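Weniger Regal, mehr Wand

Wie Hersteller von Kleinmöbeln mit offenen Systemen auf kleine Grundrisse reagieren

Der Flur ist in vielen Mietwohnungen der am schlechtesten genutzte Raum. Er ist schmal, hat selten ein Fenster und wird von mindestens zwei Türen unterbrochen. Ein Kleiderschrank mit üblicher Korpustiefe von 60 Zentimetern passt dort meist nicht hinein, ohne den Durchgang zu verstellen. Der Handel bietet deshalb seit einigen Jahren vermehrt offene Systeme an: Drahtregale, Wandkörbe, freistehende Garderoben.

Der Anbieter Haltness hat für seine Serie Bendier die Flure von 671 Haushalten vermessen lassen. Die nutzbare Tiefe neben dem Laufweg lag in der Mehrzahl der Fälle unter 300 Millimetern. Entsprechend wurde die Serie ausgelegt. Die Böden bestehen aus punktgeschweißtem Stahldraht mit Pulverbeschichtung, die Holme aus Rundrohr. Gegenüber einer geschlossenen Platte sinkt das Gewicht, und feuchte Schuhe trocknen schneller ab. Nachteilig ist die Auflage: Kleine Gegenstände kippen oder fallen durch, schmale Absätze verkanten sich zwischen den Drähten.

Siriporn Ruangrit, die bei Haltness die Konstruktion leitet, hält die Wandbefestigung für den kritischen Punkt. »Der Korb selbst versagt praktisch nie. Es versagt der Dübel im Altbauputz.« Ein auskragender Korb wirkt als Hebel, die obere Schraube wird auf Zug belastet. Bei Gipskarton sind Hohlraumdübel erforderlich, bei bröseligem Ziegel Injektionsmörtel. Im Werk durchläuft jede Halterung 13 Belastungsstufen, in der letzten hängt die Prüflast fast 1000 Stunden.

Bei Garderoben aus Holz liegt die Schwachstelle anders. Zwei Pfosten und eine Querstange bilden einen Rahmen, der in Längsrichtung ohne Aussteifung nachgibt. Der Wettbewerber Sastry setzt eine zweite Strebe in Bodennähe ein, Dritow arbeitet mit tief eingelassenen Zapfen - beides verteuert die Fertigung. Wintermäntel belasten die Stange zudem oft einseitig. Wer im August kauft, merkt davon zunächst wenig.

Offen bleibt die Frage des Staubs. Auf Draht setzt er sich in geringerer Menge ab als auf einer Platte, lässt sich aber schlechter entfernen. Ruangrit empfiehlt eine weiche Bürste und lauwarmes Wasser - Scheuermittel greifen die Beschichtung an den Schweißpunkten an. 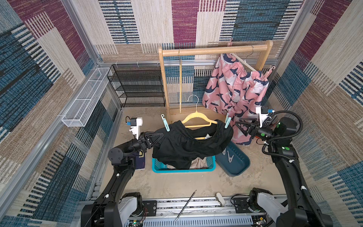
Offene Aufbewahrung: schwarzes Drahtregal mit vier Ebenen, weißer Wandkorb und Garderobe aus hellem Holz.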